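# Put the unit price where people can read it

Most supermarkets in my part of the city already print a unit price on the shelf label. It sits in the bottom corner in type so small that I have to crouch to read it, and I have decent eyesight.

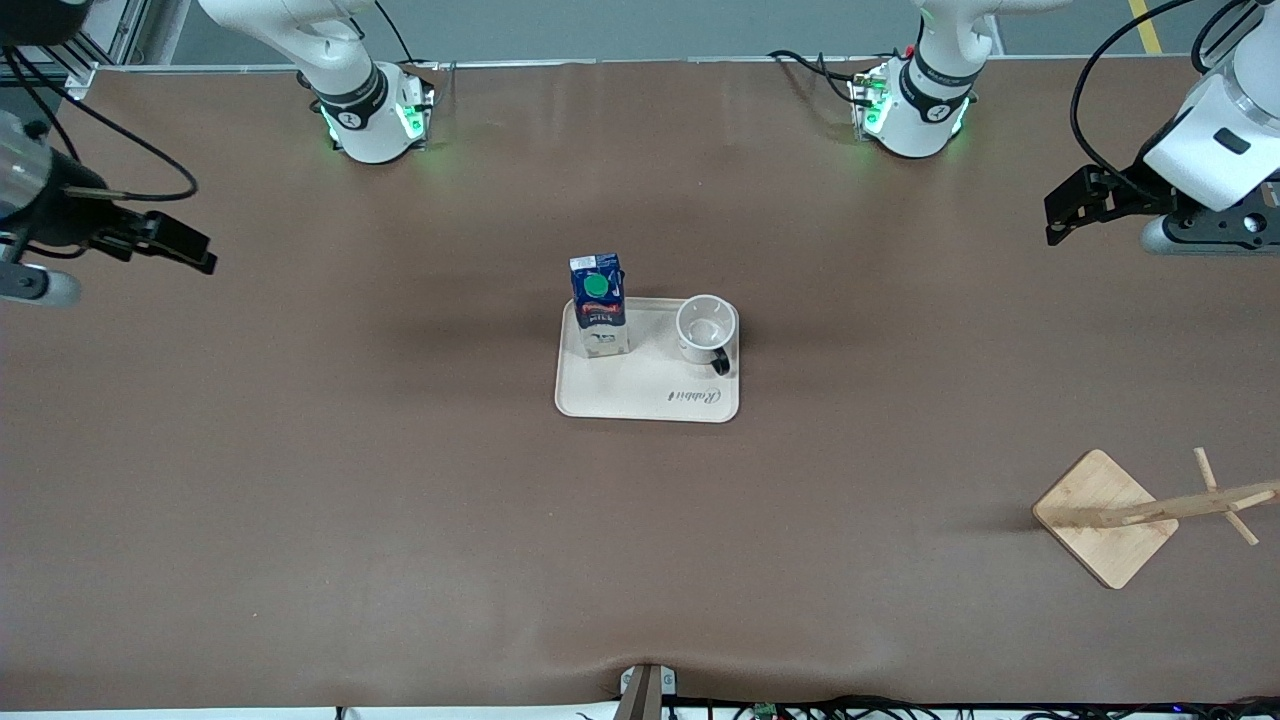
The trouble starts with pack sizes. In September the house-brand rolled oats at my local shop went from a round weight to an odd one, and the ticket price stayed put. The unit price was the only thing on the label that told the truth about it. I missed the change for two shops running.

Dexter Benavides, who managed grocery stores for 17 years before he retired, told me the small type is mostly habit. Label templates get set once and copied to every branch. Changing the font costs very little once head office signs off, and head office has no particular reason to sign off.

Labels also switch units halfway along a shelf. One cheese is priced per 100 grams and its neighbour per kilogram. Anyone can shift a decimal point at a desk. Doing it in a busy aisle with a toddler in the trolley is another matter, and plenty of shoppers give up and grab whatever has the yellow sticker.

My neighbour Octavio Ulloa disagrees with me. He says people who care will bring a phone and work it out, and the rest are happy to pay for convenience. I think that puts the labour on the wrong side of the counter. The store has already done the sum. It has even printed the answer.

I'd like to see two rules. The unit price should be at least half the height of the ticket price, and every product in a category should use the same unit. Online listings should follow both, including specials, where the unit price often disappears altogether.

Small grocers will need longer to comply, and I'd give them 3 years. The big chains could do it by the next catalogue.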